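# Soda bread talk: my notes

*Slow down at the start. You always rush the start.*

Hi everybody! So I've been baking soda bread most of my life, badly for a lot of it, and tonight I want to save you a few of those years. (Wait for people to sit.)

My first teacher was Donal Ó Gríofa, who I met when I was renting a room on Fitzgerald. He measured buttermilk by looking at it. I can't do that and you probably can't either, so use a jug, please.

**The dough**

- Stir the dry stuff first, really well, or you get yellow soda spots
- Buttermilk in all at once, hand like a claw
- Stop when it holds together. It'll look shaggy and you'll want to knead it. Don't!

Tell the story of the loaf I took to Zadar in my carry-on. Keep it short this time. 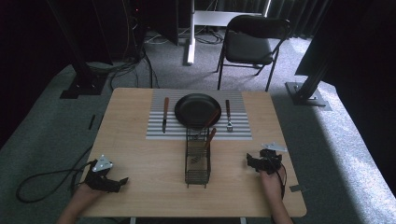
*Black plate on the striped placemat, knife and fork either side.*

**Cutting and baking**

Deep cross on top, and I mean deep, most of the way down. Hot oven, then turn the heat down after 5 minutes. Knock on the bottom when you think it's done, and if it sounds dull give it another 4.

Darragh Mac Suibhne wraps his in a dish towel for a soft crust. I leave mine naked on the rack because I like the crunch (we've argued over this plenty, ask him at the break).

**Questions I always get**

- Can I use milk and lemon juice? Sure, it's fine, a bit less tangy.
- Does it freeze? Yes, sliced, and eat it within 2 months.
- Raisins? Different bread, different talk. I'm doing that one in July!

Pass the butter around. Sign-up sheet is by the door.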